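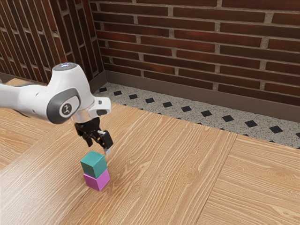 Sullex open day, Satstead, 29th June. The simulated arm, gripper open, over two stacked cubes.

I have been to enough automation open days to know how they go. You get a badge, a coffee, a talk with a growth chart in it, and then you are walked to whatever the company would like you to remember. Sullex took over the old Hartono print works in January, and this was the first time the doors had been open to people who don't work there. I put my name down mostly to see what they had done with the building. The answer is carpet.

The tour was led by Dimas Ismail, who runs the simulation group and was a good sport about my questions. His pitch is simple enough. Before any program goes near a real arm, it practices in software, over and over, on jobs a toddler would find easy. Ours was block stacking. He told us the program, which they call Grullov, had been through 3889 practice runs by the morning of our visit. He said it as if the number settled something. I asked how many of those had gone wrong, and he said they were still deciding how to count them.

That stuck with me for the rest of the tour. If you haven't decided what a failure is, I don't see how you can have a success rate, and there was a success rate on the wall in very large type. I'm leaving it out of this page until somebody can tell me what it is a rate of. 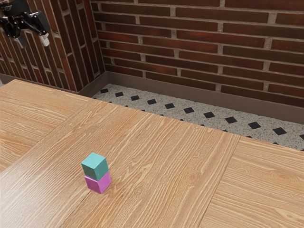
To be fair to Ismail, he didn't put that poster up, and he looked a little tired when I pointed at it. His own claims were smaller. He wants the thing to pick up a block, put it down where it should go, and let go without dragging it. He wants that to work when the block has been nudged or the light has changed. Those are sensible things to want. They are also a long way from the brochure, which has the word "warehouse" on every page and shows a great many cardboard boxes and not one cube.

We got 15 minutes at the screens. There were 12 of us, so you do the math on how much anyone got to see. A man in front of me asked whether the bricks in the simulated room were modeled on the real building. They weren't. It was the best question of the afternoon. 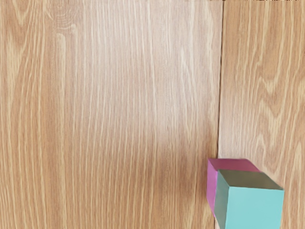

My main complaint about demos like this is the choice of angle. From the side, anyone can judge a stack. The program doesn't always get to stand where the visitors stand, and I would like to see more of what it has to work with. Take this view, with the pink cube half hidden behind the blue-green one and no gripper anywhere. I looked at it for a good while and I would not want to bet on how far apart those two blocks are, or how high either one sits. If Grullov can work that out, good for it, and that ought to be what they show people.

Þröstur Lykkegaard, who handles sales, caught me by the exit and told me the full system would pay for itself at 800 picks a shift. Picks of what, I asked. He said it depended on the customer. He also said real arms would be running at the next open day – with boxes this time – and that I should come back.

I probably will. I've asked for two things in the meantime: the failure count, once they agree on one, and a list of what was changed between practice runs. Ismail wrote both down. If they arrive I'll add them to the bottom of this page.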